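Keep the Retro, Even When Nothing Broke
2023-08-04

I love a good retrospective, and I will defend it to anyone! Our team at Bozsik dropped ours in April because the sprint had gone fine and there was a release to get out. Two sprints later we were arguing over the same flaky build that three of us had already fixed on our own laptops, separately, without a word to each other. Ticket 2988, if you're a colleague and you remember it.

A quiet sprint is a wonderful time to talk. People are rested, they bring up small stuff (a confusing branch name, a review that sat for 48 hours), and small stuff is so cheap to fix. The folks over at Buvbridge keep theirs to seven questions on a shared page, and I've happily stolen the idea. Try it for a month. Let the newest person pick the first topic – you'll hear things you never would otherwise!

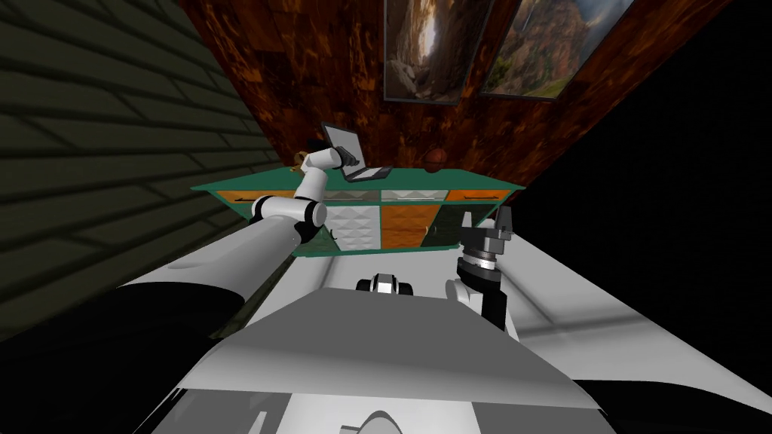
Two simulated views. 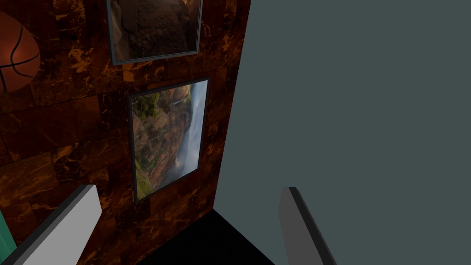

Zandus wrote in the comments that a retro every sprint wore their team out, and that going to every other one brought the good arguments back.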